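Two grippers, one pen cup

The Clindus gripper finally showed up on Friday and I've been grinning ever since! My old Atell pair is fine for blocks, but it skates off anything round, so I put both through the same desk-tidying job: pick up the markers, drop them in the mesh cup, stay away from the lamp. 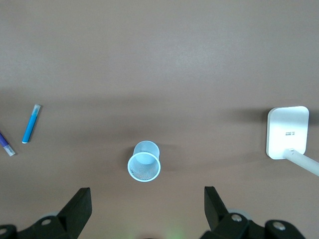
How they did

The Atell got 2 markers out of 4 tries. The Clindus got all 4, and it's so much gentler on the cup – I really expected dents. It did cost me 399 though, and the Nägeli controller needed around an hour of fiddling before it would talk to it.

Next up

Softer fingertips, and a slower close. I'm also taking both to the Pisthorpe maker night in June, so come and poke at them!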